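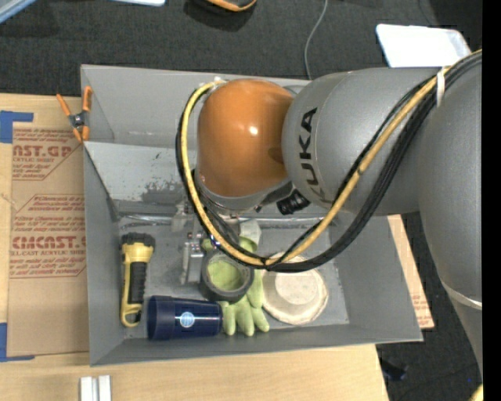

I spent most of March rewriting the part of our picking code that decides what to grab first, and I have opinions now. The old version scored every grasp candidate by how good the contact looked and then just went for the winner. Fine when things are spread out, terrible when they touch. Take the tape roll sitting on the green glove. The planner loved the roll (nice stiff edge, easy to segment), but the segmentation kept seeing lime green through the hole and deciding that roll and glove were one big lumpy object. So the grasp center landed in the middle of the hole, where there's no tape at all!

Pramila Bhardwaj suggested splitting masks by depth before scoring anything, and that got us a long way. I'd been trying to fix it with color, which was dumb of me, because the gray of the tape is pretty close to the gray of the bin. Depth has its own problems near the slanted walls, so I also ended up padding the wall planes by 4 millimeters and throwing out any candidate whose fingers would cross them.

Then there's the cables. They hang off the wrist, and our collision model had no idea they existed. Ankit Yadav wrote a cheap little capsule chain that sags from the wrist back to the upper link, and the planner checks against that now. It's a crude guess at where they are, but planning only got slower by almost 20 percent, and I'll take that trade any day.

The other big change is boring and I love it. Every attempt now writes out the masks, the ranked candidates and the reason each one got rejected, all in one file. We replayed 2,358 old attempts through the new scorer overnight and I spent the next morning scrolling through rejections with a coffee — way more fun than it sounds. Two of my wall checks had the sign flipped. Oops.

Next up is the glove by itself. Soft stuff still gets scored like it's rigid, and Kanini Kombo has a branch that looks at how flat the surface is before picking a finger width. I'm merging it once the tests stop timing out.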